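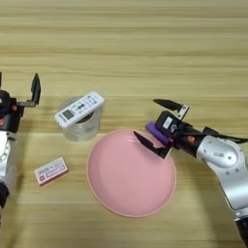
Light wood tabletop, grain running side to side

What color bulb goes over a pale wood dining table?

Posted by Lucero88 in Dining Rooms

Okay so we moved into a rental in Wultville back in April and I finally got the dining room sort of the way I want it. Pale wood table, off-white walls, gray rug I'm not totally in love with. My problem is the light over the table. It's a 16 inch drum shade with one bulb in it, and whatever I put in there makes the wood go really yellow at night. In the daytime it looks great, kind of a soft tan, and then at dinner it's like somebody spilled apple juice all over the room!

I have a box of 3,000 K bulbs and I was thinking of trying 4,000 K, but my sister has those in her kitchen and it feels like a dentist's office. The landlord says I can swap the fixture if I put the old one back when I leave. Do I change the bulb, the shade, or the paint? (Please don't say the table, I just paid for it.) 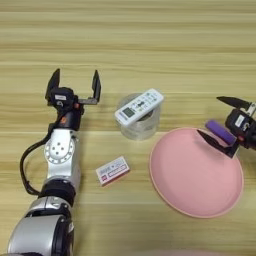
Wenceslao Núñez
Lighting and Interiors Moderator

I'd look at the shade first. You didn't say what color the inside is, but a lot of drum shades have a cream or gold liner, and that warms up everything that goes through it. Take it off one evening and run the bare bulb for a minute. If the table looks fine, you've got your answer and a plain white liner will fix it.

If it still looks yellow, check the CRI on the box as well as the color number. I went through this in my own place in Valtport with a birch table, and the cheap bulbs made it look mustard even though the box said 3,000. I bought the same color with a CRI over 90 and the wood looked like itself again. I wouldn't go to 4,000 in a room where you eat dinner, but that's taste. Some people love it.

Leave the paint alone for now. Off-white picks up whatever the bulb is doing, so fix the bulb and the walls will come along with it.

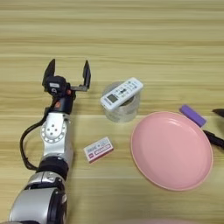 Reply from porchlight_dee

What he said about the shade. Mine was a Clorkent drum, looked white from outside, total butter color inside. I ended up lining it with white poster board, which I do NOT recommend if your bulb gets hot. LED only, and I mean it. Also get a dimmer if the landlord lets you, I keep mine at 50 percent most nights and the table looks so much better.

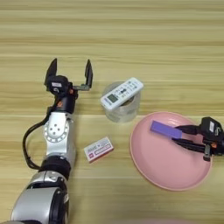
Reply from grumpy_gus

just use a lamp on the sideboard, overhead lights are ugly anyway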